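Ticket clos – Broche Andeck : perte de vitesse en pleine passe, puis arrêt
Catégorie : Fraiseuses CNC de loisir > Broche et variateur
Ouvert par : Bianca Enache
Machine : portique Wekeck, broche Andeck refroidie par air, variateur Brosum
État : résolu (en mars, après bien des détours)

Message initial

Bonjour à tous. Ma broche démarre très bien, tourne très bien à vide, chante même assez juste, et s'effondre dès qu'on lui demande de travailler. En entrée de matière, la fréquence affichée ne bouge pas mais on entend nettement le régime descendre. Au bout de quelques minutes, le variateur affiche un défaut de surcharge et tout s'arrête, sauf le portique, qui continue d'avancer avec la fraise plantée dans la pièce. J'ai perdu une fraise de 6 et un peu de mon estime pour le constructeur.

Matière : contreplaqué de bouleau, rien d'héroïque. Passes de 2 mm, fraise neuve, pince serrée. Le même programme passait sans histoire avant que je remplace le variateur d'origine.

Réponse du support, niveau 1

Bonjour et merci d'avoir contacté l'assistance Wekeck. Avez-vous vérifié que la machine est bien branchée ?

Réponse de Bianca

Oui. C'est même ainsi que j'ai pu lire le code de défaut.

Réponse du support, niveau 1

Merci de ce retour. Nous vous invitons à réduire la vitesse d'avance et à nettoyer les rails.

Réponse de Bianca

Rails nettoyés, ils sont superbes. Avance réduite de moitié : le défaut arrive deux fois plus loin dans le programme en temps, donc au même endroit sur la pièce. Je veux bien descendre encore, mais à ce rythme je finirai plus vite au papier de verre.

Journal des essais

Essai 1. Broche à vide, vingt minutes à plein régime. Aucun défaut. Corps tiède, ventilateur normal.

Essai 2. Changement de pince et d'écrou, au cas où. Je n'y croyais pas et j'avais raison.

Essai 3. Câble de broche remplacé par un câble blindé, tresse à la terre côté variateur. Défaut identique. Le câblage est en revanche devenu très beau, je recommande à ceux qui ont un dimanche à perdre.

Essai 4. Retrait du filtre secteur Ursu, que je soupçonnais depuis le début parce qu'il ronfle. Défaut identique. Filtre remonté, il ronfle toujours.

Essai 5. Rotation de l'arbre à la main, machine hors tension. Pas de point dur, pas de jeu sensible. Les roulements sont hors de cause, et j'ai donc commandé des roulements pour rien.

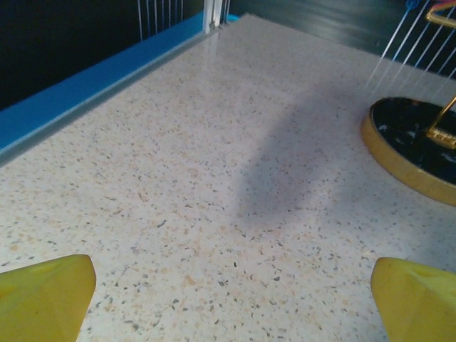
Doigts jaunes ouverts, surface claire mouchetée.

Essai 6. Relevé complet des paramètres du variateur, un par un, avec la notice Brosum. La traduction française appelle le couple « le mariage », il faut s'y faire. Je joins les valeurs qui me paraissent utiles :

Fréquence maximale : 300 Hz
Fréquence de base : 300 Hz
Tension nominale moteur : 160 V
Courant nominal moteur : 9 A
Rampe d'accélération : valeur d'usine

Réponse du support, niveau 2

Bonjour Madame Enache. Je reprends votre dossier. Pouvez-vous recopier ce qui figure sur la plaque de la broche elle-même, et non sur l'étiquette du carton ?

Réponse de Bianca

Je viens de démonter le support pour lire la plaque, qui a été posée avec beaucoup de soin du côté invisible. Courant et fréquence : comme ci-dessus. Tension : 220 V. Je n'ai aucune explication honorable. Le carton et la fiche de mise en service indiquent bien 160.

Réponse du support, niveau 2

Voilà votre perte de couple. Le variateur plafonne la tension à 160 V alors que la broche attend 220 V à sa fréquence nominale. À vide, elle s'en contente. En charge, le glissement augmente, le courant grimpe et la protection fait son métier. La fiche jointe à votre colis correspond à un autre modèle de la gamme Andeck.

Procédure :
1. Arrêtez la broche et attendez l'immobilisation complète.
2. Passez la tension nominale moteur à 220 V. Ne touchez ni au courant ni aux fréquences.
3. Enregistrez, coupez l'alimentation, attendez l'extinction de l'afficheur, remettez sous tension.
4. Relisez le paramètre. Certains Brosum oublient la valeur si on coupe trop tôt.
5. Faites une passe d'essai dans une chute.

Réponse de Bianca

Étape 4 : il avait oublié. Deuxième tentative, valeur conservée. Passe d'essai dans une chute de bouleau, puis le programme complet à l'avance d'origine. Pas de défaut, régime stable à l'oreille, copeaux francs. La broche sent un peu moins le grille-pain.

Deux remarques pour la suite. D'abord, la sortie défaut du variateur n'est reliée à rien sur le portique : si la broche s'arrête, les axes continuent. J'ai tiré deux fils vers l'entrée d'arrêt du contrôleur et ça marche très bien, mais j'aurais aimé que ce soit dans la notice. Ensuite, la fiche fausse est toujours en téléchargement sur votre site, j'ai vérifié à 18 h.

Réponse du support, niveau 2

Signalé au service documentation pour les deux points. Je clos le ticket.

Message automatique

Votre demande a été résolue. Avez-vous vérifié que la machine est bien branchée ? Notez cette réponse de 1 à 5.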